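Lockwood > Workshop > Notebooks > Bench 2
Search this notebook Go

Wednesday, March 22, 2023
Wayne Whitlock

Toaster and tray, second day on the white table

Carried on with the two-slot toaster. Yesterday's numbers are mostly no use. I had the browning setting changed between slices and didn't write down which slice went with which setting. Started over this morning with a fresh loaf and one setting for the whole day.

Bread is the Pinurach sandwich loaf, same as before. The slices are close enough in thickness that I've stopped measuring every one. End pieces set aside. The loaf opened yesterday had gone a little stiff overnight, so those slices stay out of the table below, though I ate two of them and they were fine.

Layout on the table:
Toaster slightly left of center, turned a bit so the slots can be looked into from the front.
Cord out the back, looped toward the far edge. Nothing should cross it.
Blue-green tray flat on the right side, at an angle to the toaster.
Bread bag, knife and scale on the cart. They don't go on the table.

I tried the tray square to the table edge first. It looks neater, but the near corner ends up where you want to rest your wrist. Turned it and left it that way. The tray is the Weser one from the cupboard, 266 g empty. We weigh it with the toast on it and subtract, so check the tray weight again if anyone swaps it.

Cold start, one slice in the front slot: 102 seconds to pop up. Top edge light tan, middle darker, bottom corner on the lever side close to white. Second slice straight after the first came up sooner and darker all over, which we expected. Waiting between slices is the annoying part. After almost 15 minutes the top plate is cool enough to touch and the next slice comes out like the first one. I tried a shorter wait and the slice was visibly darker, so the long wait stays in.

Front slot and back slot don't match. The back one browns more evenly. I thought it was the bread leaning, so I turned the toaster end for end and ran one of each again. Same result, so it goes with the slot. I'll use the front slot only until we've decided whether we care.

Crumbs: emptied the crumb drawer before starting and again at lunch. Hardly anything at lunch. The smell mid-morning was a raisin from somebody's earlier breakfast, stuck low in the back slot. Unplugged it, let it cool, tipped it over the bin and it fell out. Please don't put raisin bread in this one. The old Trerko in the break room is there for that.

Taking the slice out: it stands up only a little above the rim, and the metal around the slots is hot. Wooden tongs from the cart, grip near the middle of the top edge. Gripping at the corner tears the crust. Lay the slice on the tray with the side that faced the front of the toaster up, otherwise we can't compare photos of the browning afterward.

Toast left flat on the tray goes soft underneath. Noticed it on the third slice, which I'd left there while I answered the phone. Weigh it right away, then move it to the wire rack on the cart. I may put the rack on the tray tomorrow, but then the weight has to be done over. 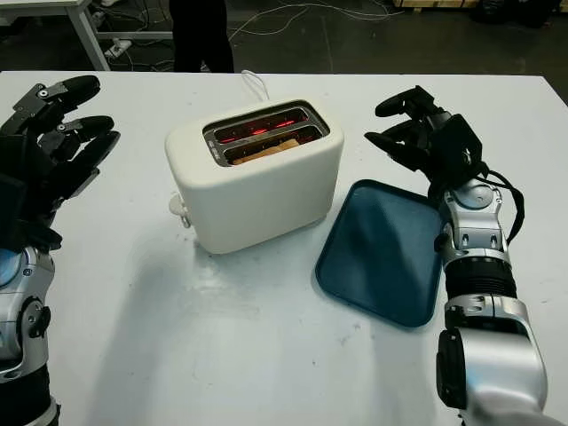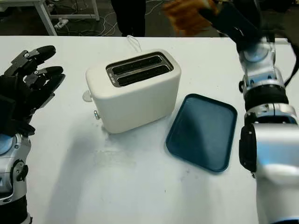

Toaster with the tray to its right, nothing on the tray yet.

Entry by Wayne Whitlock, Bench 2

First of the two has a slice in the front slot with the elements lit. The orange inside is easy to see even with the overhead lights on, so there's no need to dim the room to check that it's heating.

Left for tomorrow:
Same setting, front slot, full wait between slices.
Weigh each slice before and after. I only did the after weight on the first two.
Buy bread. Shop code for the expense sheet is 398.
Mark the toaster's position with tape at two corners. It slides a little when the lever is pushed, and I've been putting it back by eye.
Ask whether the browning photos go in this notebook or in the shared folder.

Toaster unplugged at the end of the day, tray washed and on the drying rack. The rest of the loaf is in the break room.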